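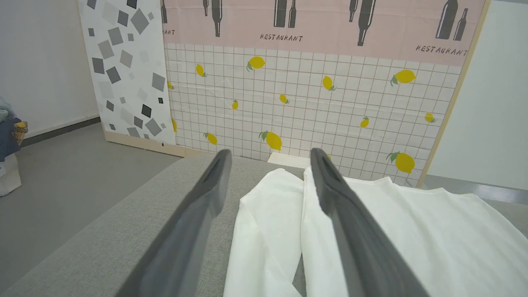
White cloth, slightly creased, on a light grey surface.

How is rope made?
Gornwood Museum of Trades: information for younger visitors

A rope is made from many thin pieces of plant or plastic twisted together. People have been making ropes for thousands of years. They have used them to sail ships, lift stones, lead animals and ring bells.

What is rope made from?

For a long time, most ropes in this country were made from hemp. Hemp is a tall plant with long, strong threads inside its stem. These threads are called fibres. Other ropes were made from flax, cotton or the fibres of the coconut husk. Many ropes today are made from nylon or other man-made materials, which do not rot when they are left wet.

Getting the fibres ready

When hemp arrives at a ropeworks it is tangled, rather like hair in the morning. The workers pull it through a board covered in sharp metal pins. This job is called hackling. It takes out the knots and short pieces and leaves the long fibres lying side by side.

Spinning the yarn

The combed fibres are then twisted into a long string called yarn. In the old days a spinner wrapped a bundle of hemp around his waist and hooked the end on to a turning wheel. He then walked slowly backwards, letting out the fibres as he went. A spinner at the Wiriya ropeworks could walk some 19 miles in a day, nearly all of it backwards.
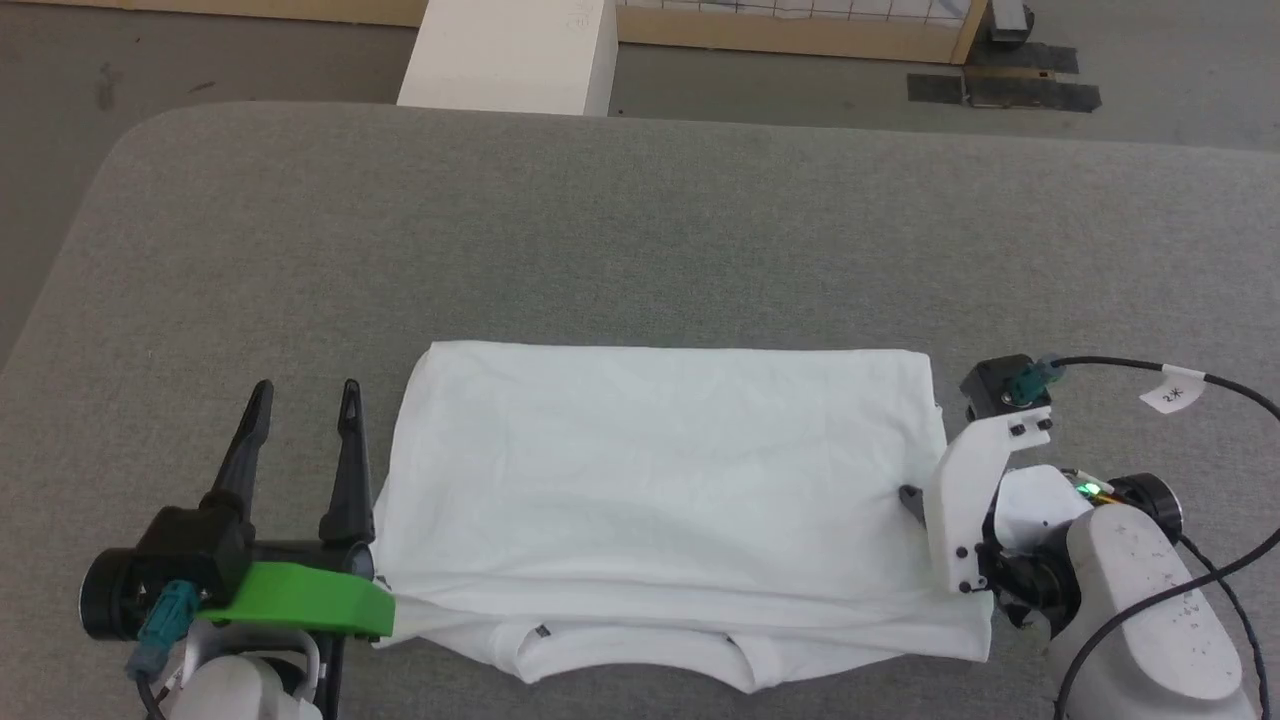 Several yarns are twisted together to make a strand. Three strands are then twisted together to make a rope. The strands are turned one way and the rope is turned the other way. Each twist tries to undo itself, but the two pull against each other - and this is what holds the rope together.

Why were ropeworks so long?

A rope could only be as long as the space it was made in. For this reason ropemakers worked in very long, narrow buildings called ropewalks. The ropewalk at Wiriya was 500 metres from end to end. Boys as young as 10 were employed there to turn the wheels.

Words to remember

Fibre: a very thin thread, often from a plant.
Yarn: fibres twisted into a string.
Strand: yarns twisted together.
Ropewalk: a long building where rope is made.

Try it yourself

Ask an adult to help you cut three pieces of wool, all the same length. Full instructions are on the activity sheet in the Kakar Room, where children may make a short rope on the hand machine. Each turn takes 20 minutes. Sessions begin again on 16th February and run until the end of July.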